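okay small thread about a table, because it's been the main topic in my house for weeks and my group chat has muted me

1/ so when we moved to the place in Bandon we had no dining table. we ate on the couch, on the bed, once on a suitcase. it was fine! then my aunt said she'd come for dinner and suddenly it was not fine

2/ I wanted round. the room wanted rectangular. oval was the peace treaty (my sister Thoa Ngô came up with it and wants credit, so hi Thoa Ngô, credit)

3/ found it secondhand, light wood, rounded all the way so there are no corners to walk into at night. I have bruises from the last table I lived with, I'm not joking, same spot on the hip every single time

4/ Movesero brought it over. two guys, 82 steps, one very tight landing. they had to stand it on its side and sort of waltz it around. I held the door and said "careful" a lot, which I'm sure helped enormously

5/ first week it was just a place to drop mail. keys, receipts, a bag of onions. then I got fed up and cleared the whole thing and made one rule: plants and flowers can live there, everything else has to leave by bedtime

6/ the rule has been broken every night, obviously, but it gets reset every morning with coffee and I kind of love doing it now?? it takes a minute and the room feels twice as big

7/ flowers are from Lò, the little shop by the bus stop. I always go for the pale ones, peach and cream, because the floor is that grey marble pattern and anything bright looks like it's yelling. tried red once. never again

8/ somebody asked about putting them in the middle vs at one end. I go back and forth! in the middle it looks like a proper table, but at dinner you spend the whole meal leaning sideways to see who you're talking to. at the end you get your elbows back

9/ the green plant is from Kukareo and it was small when I bought it, I swear. it likes the light on that side so it gets to stay, and I turn the pot whenever I remember

10/ still on my list: something to do about the power strip on the floor. I've looked at those cable boxes and they all look like bread bins. if you have one you like please tell me, I will read every reply

11/ also on the list: chairs. we have 2 that match and a stool. my aunt got a matching one. the stool and I have an understanding

12/ oh and coasters, because I've become a coaster person. I used to laugh at coaster people. pale wood shows everything, even a cold glass for five minutes, and I've been caught chasing guests around with a folded napkin

13/ ok pics, you've been patient 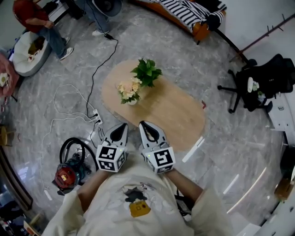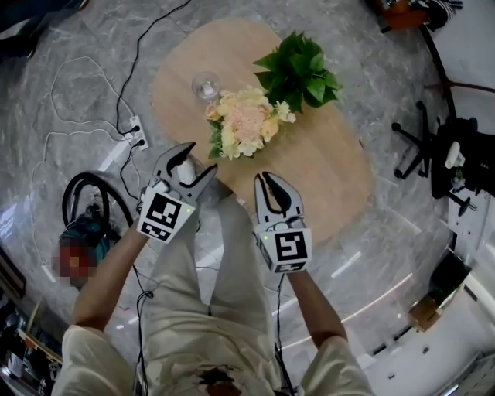 the oval table and the pale flowers, grey floor underneath 🌸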